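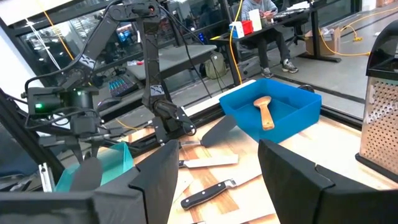 Wrist camera view of the utensil table, with the blue bin, the box grater and two other arms in range.

Planner update: wrist view masking and thin objects

The September release of Cakell, our grasp planning stack, changes how the wrist camera feeds the collision map. Most of the work went into two problems that the utensil set makes worse than any other set we run: the gripper seeing itself, and flat metal objects that barely rise above the table.

Self-masking first. The fingers take up a large part of the lower view. Until this release we removed them with a fixed mask, drawn once per gripper and stored with the camera calibration. A fixed mask is correct at one finger opening. At any other opening it either leaves a strip of finger in the point cloud, where the planner treats it as an obstacle stuck to the hand, or it deletes part of the table. Knife handles and blades next to the fingers were the usual loss.

Cakell now renders the mask from the finger joint position on every cycle, using the same mesh the collision checker uses, with a margin of 2 pixels. Rendering runs on the control computer at 100 Hz. If the joint reading is older than the image by more than one cycle, the image is dropped and counted under mask_stale in the log. Please look at that counter before reporting missing objects.

The mask also creates a region where the map has no data. Earlier versions treated this region as free space. It is now marked unknown, and the planner won't close the fingers through unknown space unless the object in it has a track from an earlier view. A blade that runs under a finger keeps its last good outline until the hand moves and the camera sees it again. Tracks expire after 200 cycles without support.

Thin objects are the second change. A knife lying flat gives a height signal close to the noise of the depth sensor, and polished blades return holes. Vitória Veloso replaced the height threshold with a segmentation step that works on color first and uses depth only to fit the table plane. The printed plank pattern on the tabletop was a good test for it, as the edges between pale and brown planks are long, straight and about as strong as the edge of a blade. The segmenter now gets a reference image of the bare table and ignores edges that appear in both. Pale wooden utensils on pale planks remain the weakest case. Use the low-contrast profile for those and expect slower cycles.

The box grater is handled as a plain box with a separate handle volume. Its perforated surface produces scattered depth points, and fitting a full mesh to them gave poses that jumped between cycles. The box model is coarser and it stays put.

For stations with more than one arm, the other arms are now filtered by their reported poses before segmentation. Matúš Vondráček moved this filter out of Oshima, the scene server, and into the planner process, so both steps use the same clock. Cables are not part of the arm meshes. They still show up as obstacles – usually harmless, occasionally the cause of a refused path. A padded cable volume is in review.

Upgrade notes: old mask files are ignored and can be deleted. Reference table images must be captured again if the lighting or the camera mount has changed. The planning log is now capped at 1,000 entries per session, and the oldest are overwritten. Stations still on the Cletgate driver should stay on the previous release until the joint timestamps are fixed there.

Open issue: objects inside a bin are still segmented together with the rim when they touch it. Logs from such cases go in the Borkcombe tracker under "container split".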